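Home | Opinion | Kitchen Table | Letters | About | Contact

Filed under: Opinion, Home & Habits

In praise of the small spice jar

27 Mar 2019

I have a drawer full of old spices and I'd bet my lunch that you do too. Mine came to light in November when I went looking for nutmeg and found three tubs of it, all open, all smelling of the inside of a cupboard. One of them had moved house with me twice. I'd been grating my way past it for years (I like whole nutmeg) and still I'd gone out and bought more, because the big tub was on offer and the big tub is always on offer.

So this is my grumble. We're sold far too much of everything, and spices are where it does the most harm. Who gets through 340 grams of ground coriander before it turns to sawdust? I cook most nights and I couldn't do it. I'd have to start bathing in the stuff. And yet there it sits on the shelf at Cassim, my nearest big shop, priced so that the sensible little jar next to it looks like daylight robbery.

The sums are clever, I'll give them that. You look at the price per hundred grams and the large one wins by a mile. What the label leaves out is the price per gram you'll use while it still tastes of something, and on that measure my giant cumin was probably the dearest thing I ate all last year. I used four spoonfuls. The rest went on the compost, where I hope the worms enjoyed it.

There used to be a shop on the corner near my mum's called Viner, and they sold spices loose, by the spoon if you wanted. You'd ask for enough cloves for one ham and you'd get enough cloves for one ham, in a twist of paper. I took that completely for granted! It closed and became a place that does phone covers, and I've been over-buying paprika ever since.

My own answer has been to go small at home. I still give in to the odd bag from the market at Oten, but I split it the minute I get in: a bit for the kitchen, a bit for my sister, a bit for next door, who pays me back in eggs. And what I keep goes in narrow things with not much room in them, so I can see when I'm getting low.

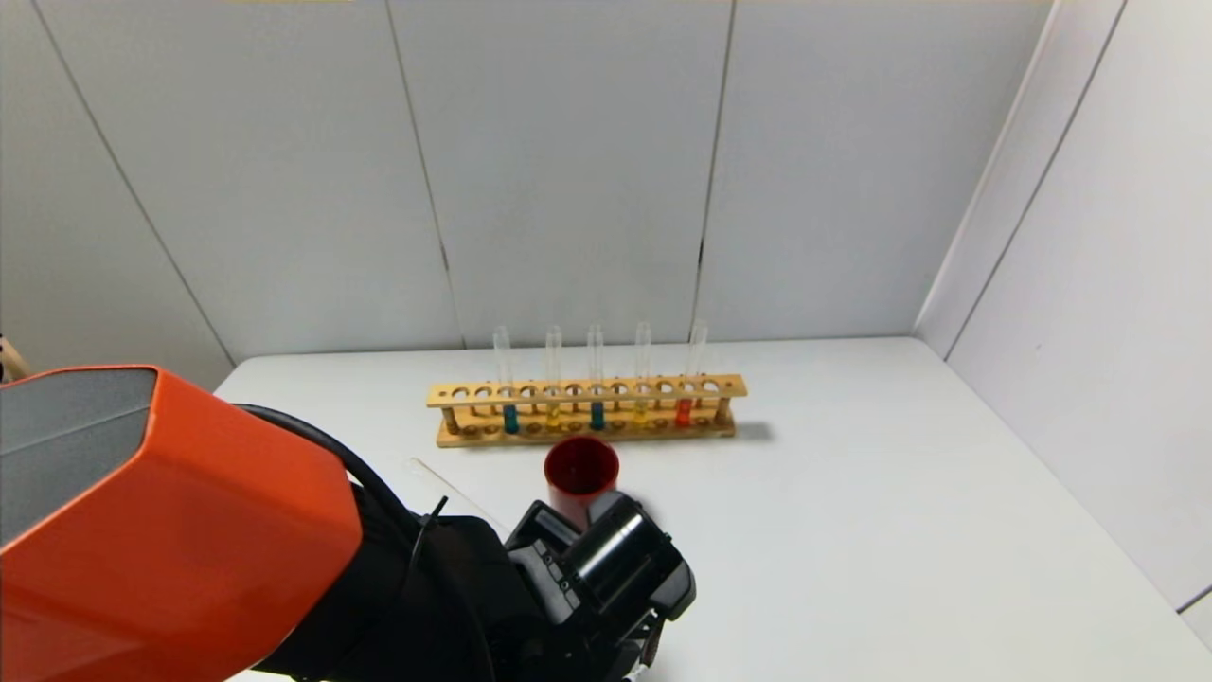
Glass tubes in a wooden rack. Slim, upright and easy to see into.

I know how this sounds. People hear "small amounts" and think of those fussy little sets you get at Christmas, with a thimble of pink pepper and a recipe card. I'm not after fussy. I'd just like to buy enough turmeric for a month without feeling I've been had. A friend says I should get everything whole and grind it myself, and she's right about the flavour, but some evenings I get home at seven and I'm not getting the pestle out for a tin of chickpeas. Ready ground is fine if it's fresh. It's only fresh if you haven't got a bucket of it.

The other thing is that small jars make you braver. I'd never have tried sumac if the only choice had been a sack. I bought a tiny packet, put it on some onions, put it on eggs, put it on practically everything for a fortnight, and finished it. Then I bought another! That's a better deal for the shop as well, surely, than selling me one huge tub that I resent for the next six years. Fenugreek I tried the same way and didn't take to at all, and it cost me less than a bus fare to find out.

I did write to Pruteck, who make the tubs I seem to own most of, and asked whether they'd think about a half size. I got a very polite reply telling me about their new resealable lid. The lid is good, to be fair. It keeps my stale oregano beautifully.

A few readers have written in since I first moaned about this, and one query keeps coming up, so I'll stick it in at this point.
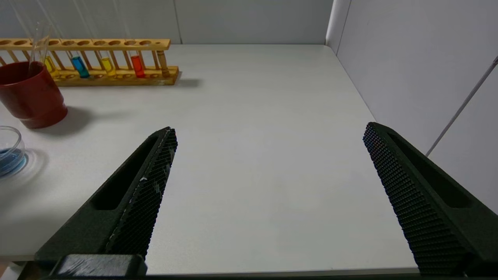

Can I still use ground spices that are past their date?

Usually you can, as long as they've stayed dry and there's no sign of mould or insects. They mostly just lose their flavour, so rub a pinch between your fingers and smell it, and if you get next to nothing, the stew will too.

I did that with my whole drawer and it was a sorry afternoon. The bay leaves went, the mixed spice went, and so did something yellow with no label. I kept the mustard seeds, which seem to outlive us all, and one of the nutmegs. Next on my list is the baking shelf, where I already know there are two tins of black treacle.

Back to top | Contact the editor | © Kitchen Table. All rights reserved.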